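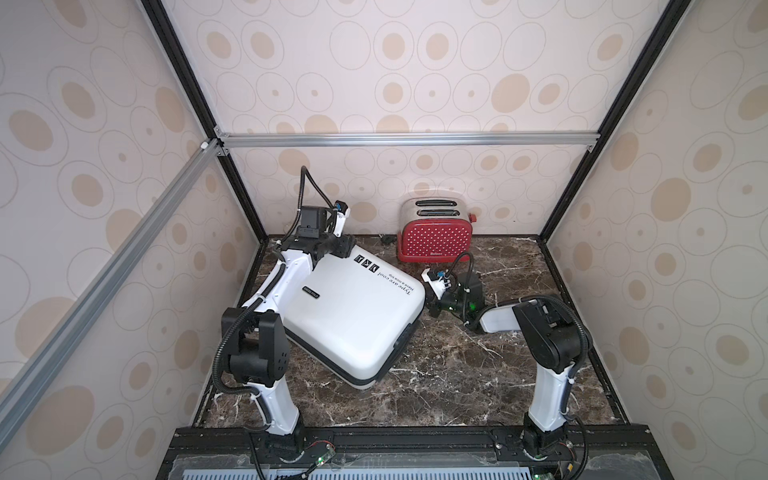
Ruvurach Opens Its Doors for a Sunday of Robots, Luggage and Good Questions

FLIMGATE – Ruvurach, the robotics workshop on the east side of Flimgate, will welcome friends, neighbors, families and anyone else who has ever wondered what goes on inside the building to its spring open day this Sunday, from 10 in the morning until 4 in the afternoon. Admission is free, there is no need to sign up ahead of time, and the coffee will be on from the moment the doors open.

This is the workshop's second open day, and the team has been looking forward to it for months. Last year's visit brought 800 people through the building over the course of the day, a good many more than anyone had planned for (the sandwiches were gone before noon), and so this year there will be more room to stand, more places to sit down, and a good deal more to eat.

At the heart of the day will be the two-arm demonstration, in which a pair of robot arms, mounted side by side, work together on a hard-shell suitcase. It sounds like a simple enough thing to do, and most of us do it without a second thought when we pull a bag off the bed or out of the trunk. For a pair of arms it is a wonderfully tricky job. A suitcase is wide and smooth, its corners are round, its wheels like to roll when you would prefer that they didn't, and whatever one arm does the other one feels right away through the shell.

"People come in expecting us to show them something out of the movies, and we hand them a suitcase," said Hamish Mackay, who leads the demonstration team at Ruvurach. "Then they stand there for twenty minutes and you can't get them to move along! Everybody has wrestled with a bag at some point, so everybody has an opinion on where the arm ought to grab it, and I have to say that some of those opinions have been very good."

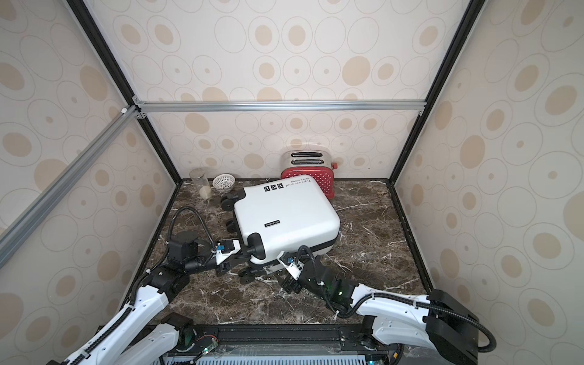 Page last changed: May

Visitors will be able to watch the arms take hold of the case from different sides and angles, and members of the team will be standing by to talk through each step as it happens. Please don't be shy about asking them to slow down or go back over something. They love to talk about this work, and they have been told that there is no such thing as a question too small.

The two-arm project is a joint effort between Ruvurach and Carkitz, the Flimgate firm that has helped with the arms' control software from the early days. The two teams share a kitchen as well as a project, and a fair number of the better ideas have come up over lunch. Torquil Leckie of Carkitz will give a short, friendly talk at 2 in the afternoon on how the arms are taught to share a load, with plenty of time afterward for questions. No background in robotics is needed to follow along, and children are very welcome to sit on the floor at the front.

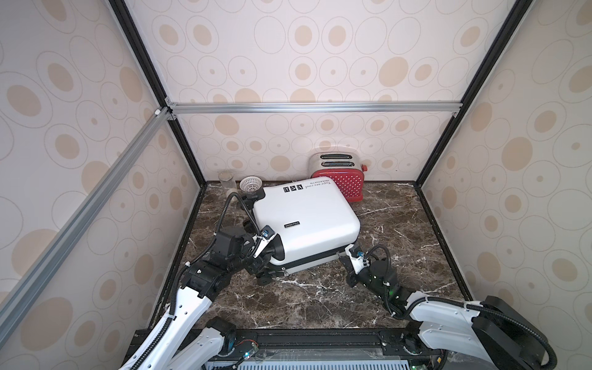 Leckie says he hopes people will come away with a feeling for how much patience goes into work of this kind. "We may spend a whole afternoon on where one finger should go," he said. "If you put it a little too far along the edge, the case wants to swing around on you. I find that fascinating, and my family has heard all they care to hear about it, so I'm delighted to have a fresh audience."

Household objects turn up a great deal in the workshop's practice sessions, and guests may spot a familiar item or two from the kitchen, including a red polka-dot toaster that has picked up quite a following among the staff. 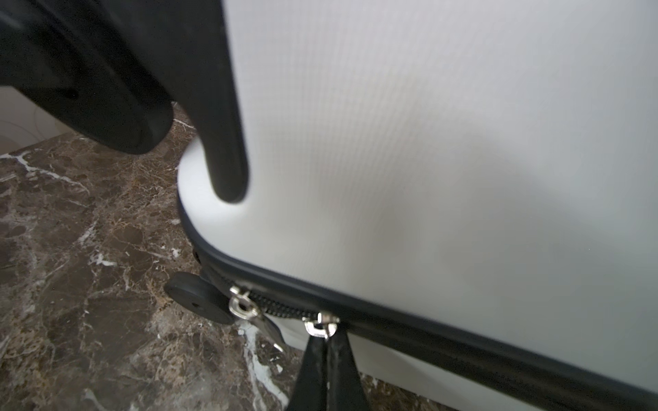 Up close is where much of the interest lies for those who like the finer points. Seams, zipper pulls, straps and wheels all give a gripper something to think about, and the team will have a table set aside where visitors can handle a spare gripper finger, feel the shape of the tip for themselves, and try picking up odds and ends with it by hand. It is harder than it looks, and there will be a small prize for the steadiest pair of hands before lunch and another one after.

Food will be served all day by the Ngcobo family bakery, whose cheese rolls need no introduction to anyone in Flimgate. The ground floor is step-free, strollers are fine throughout, and there is parking behind the building as well as along the road. Dogs, sorry to say, will have to wait outside.

School and club leaders who would like to bring a group on another day are warmly invited to speak with Hamish Mackay at the front desk, or to leave their details in the visitors' book, and someone will be in touch.

Ends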